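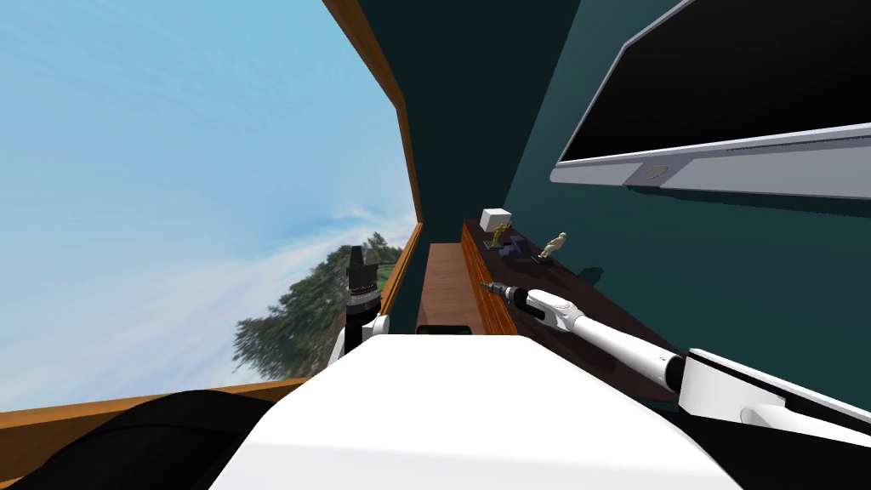 April 9, 2023

I gave up cable in November, and I've been meaning to write down how it went. A couple of people asked after I mentioned it in the post on the grocery budget.

The bill was $129 a month by the end. It started at half that when I moved in. Every year or so it went up, I called, they took a little off for six months, and then it went up again. The last time I called I was on hold for 52 minutes and got nothing, so I canceled. They transferred me twice more before they would do it.

What I have now is an antenna and one streaming service at a time. The antenna was $50. I tried it flat against the wall first and got almost nothing, then moved it up near the window and did a new channel scan, and that brought in all the local stations plus a lot of shopping and old westerns. If you try this, run the scan again whenever you move the antenna, even a foot. I lost a whole evening before I figured that out.

The streaming part took more discipline. I started with three services, and when I added them up I was most of the way back to the old bill. So I keep a list on the fridge of things I want to watch, grouped by where they are. When one group gets long enough I sign up for that service for a month, watch what's on the list, and cancel. I cancel the same day I sign up, so I can't forget. You still get the full month with the ones I've used.

Sports were the hard part. I used to have a game on most nights, usually while doing something else. Now I listen on the radio, and for the big ones I go over to Kazimiera Sikora's place. She still has the full package and likes the company. I bring food. It comes out cheaper for me and we see each other more than we did before.

I did return the cable box in person and I kept the receipt. I'm glad I did. In January they charged me $297 for unreturned equipment. I took the receipt back to the counter and the charge came off on the next statement. Keep yours somewhere you can find it.

Things I miss: the cooking channel on Saturday mornings used to be the main one, but the library has a lot of the same shows on disc. I also miss being able to turn something on without choosing it. There is more deciding now, and some nights I look at the menu for ten minutes and pick up a book. I've read more this winter than I did all last year.

The internet bill is a separate problem. It went up when I dropped the bundle, by less than I was afraid of. There is a smaller company putting in lines a few streets over and I've put my name on their list. I'll post again if they get to us.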